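Wimmont Residents' Association
Minutes of the meeting held September 24, 2024

Present: Teresa Walczak (chair), Remigiusz Ostrowski, Lena Kalinowski, Ekkachai Tanasarn
Apologies: Eugeniusz Kołodziej

1. Minutes of the June meeting
Approved with one correction: item 4 should read "riser B", not "riser D".

2. Water supply, Pradidthorpe block
R. Ostrowski reported static pressure at the top-floor test point below the value set in the maintenance contract on 3 of 7 readings. The contractor, Tokarz, attributes this to the pressure-reducing valve and quotes $2535 for replacement, labor included. The approved limit for the item is $3000.

3. Kitchen refits
Drop-in sinks remain the permitted type. Overflow connections are to be left accessible from the cabinet below.

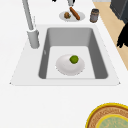

Lena Kalinowski objected that access from below does not help if the shutoff valves are seized, and asked that valves be replaced at the same time as any sink. Agreed — wording to be added to the refit rules.

4. Valve replacement
Proposed by E. Tanasarn, seconded by L. Kalinowski: accept the Tokarz quote. Carried, no votes against. Water to be off on riser B during the work; notice to residents by R. Ostrowski.

5. Other business
Renewal of the Satus metering agreement deferred pending E. Kołodziej's comments.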